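Girnstead Robot Arm Walkaround: Checklist With Comments

For mobile arms with a hand and wrist camera, working in furnished rooms
Last gone over August 28, 2026

A word before you start. This list grew out of the one we inherited from the Hinrichs shop, which was written for arms bolted to a bench behind a fence. It was a fine list for that. Our arms work in rooms with sofas and rugs and cushions in them, and a good half of the old items made no sense there, while plenty of things that matter a great deal weren't on it at all. So please read the comments as well as the items, at least the first few times. They are long because people kept asking good questions and I kept adding the answers.

Mark each item OK, Not OK, or Does not apply. If you mark Not OK, write a few words next to it, even if you fix the trouble on the spot. A loose screw that gets tightened every morning is telling us something, and we can only hear it if you write it down.

PART 1. BEFORE POWER

1.1 Stop button is within reach of the person watching, and that person knows it is theirs.
Comment: One person, one button. We have had mornings with two people in the room, each quite sure the other one had it. Say it out loud to each other. It feels silly for a week and then it feels normal.

1.2 Stop button has been pressed and released once today, with the arm at rest.
Comment: Yes, every day, and yes, even if you were the one who pressed it yesterday.

1.3 Power cord runs along the wall and is not under a rug.
Comment: A cord under a rug gets walked on and rolled over, and you can't see the damage. Use the flat cover strips in the Bramix drawer if you really must cross the room.

1.4 Base is level and the wheel locks are on.
Comment: Push it with your hip, gently. If it rolls, the locks aren't on, whatever the little lever looks like.

1.5 Work log is at 700 hours or less since the last full service.
Comment: At 700 the arm stops working until it has been serviced. Please don't ask for one more afternoon. I have said yes to that before and I was sorry.

PART 2. ARM AND HAND

2.1 Rubber bellows are free of cracks, splits and sticky spots.
Comment: Look down into the folds as well as along the ridges, since grit likes to sit in there. Run a clean, dry cloth around each fold. No spray cleaner, please! Some of them make rubber go brittle, and you won't know it until months later. If you find a crack you can catch with a fingernail, that is a Not OK and the arm stays off.

2.2 Collar under the bellows is snug.
Comment: Snug means it does not turn in your fingers. Don't use a wrench to find out.

2.3 Metal sections are clean, with nothing caught in any openings.
Comment: Thread and lint are what we find most. Use a flashlight and the plastic tweezers, with the power off and the plug in your own hand or pocket.

2.4 Finger joints move freely by hand, and all pins are seated.
Comment: Bend each finger slowly, one at a time, and feel for a rough place. A pin that sticks out even a little will snag cloth, and in a room full of upholstery that matters more than it ever did at the bench.

2.5 Fingertips are whole and are not coming loose.
Comment: Spare tips are in the tray marked Plostance. Change the full set together, so the grip stays even, and note it in the log under arm 285 or arm 313, whichever one you are working on. Those two numbers get mixed up more than you would believe, so look at the plate.

2.6 Wrist camera lens is clean.
Comment: Lens cloth only. Your sleeve is not a lens cloth, and neither is mine.

PART 3. THE ROOM

3.1 Floor in the working area has been looked over for small bits.
Comment: Get down low and look across the floor with the light coming toward you. On a streaky or patterned floor, small dark specks disappear when you are standing up. Pick up whatever you find, however tiny. If you can't tell whether it came off the arm, put it in the parts cup and mention it in the log.

3.2 Soft furniture has been noted on the room sheet, with the side the arm will approach from.
Comment: Tufted sofas want extra thought. The creases and seams give fingers something to hook into, and a hand that is only passing by can drag on the fabric. We ask for slow speed any time the hand is pointing down next to a padded surface.
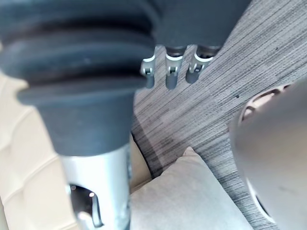 3.3 Cushions are either part of the task or out of the arm's path.
Comment: A cushion on the floor is perfectly fine if the task calls for one. Write it on the sheet, and check that its corners aren't going to end up under the base. If it has no part in the task, put it on a chair in the hall.

3.4 Large objects near the arm have been walked around once.
Comment: By walked around I mean with your feet, all the way, so you see the side the camera won't. Anything round should be nudged to see whether it rolls.

3.5 People and pets are outside the taped line.
Comment: This includes you, when you only want to straighten one thing. Stop the arm, step in, straighten it, step out, start again. It takes very little time, and I will never be cross with anyone for a slow run.

PART 4. FIRST MOVES

4.1 First run of the day is at slow speed, with a hand resting by the stop button.
Comment: Listen as much as you look. A dry joint has a small chirp to it, and once you've heard it you will know it anywhere.

4.2 Hand opens and closes 2 times in free air before touching anything.

4.3 Arm has been stopped once in mid-move and restarted cleanly.
Comment: If it jerks on restart, mark Not OK and shut down. Leave the settings as they are so we can look at them together.

PART 5. SIGNING OFF

5.1 Sheet is filled in, with no blank boxes.
Comment: A blank could mean you skipped it or that you forgot, and by October, when the sheets get read through for the yearly review, you won't remember which.

5.2 Arm is parked, powered down, and covered.
Comment: Loose cover, please, and don't cinch it around the bellows. Sheets go in the blue folder by the door.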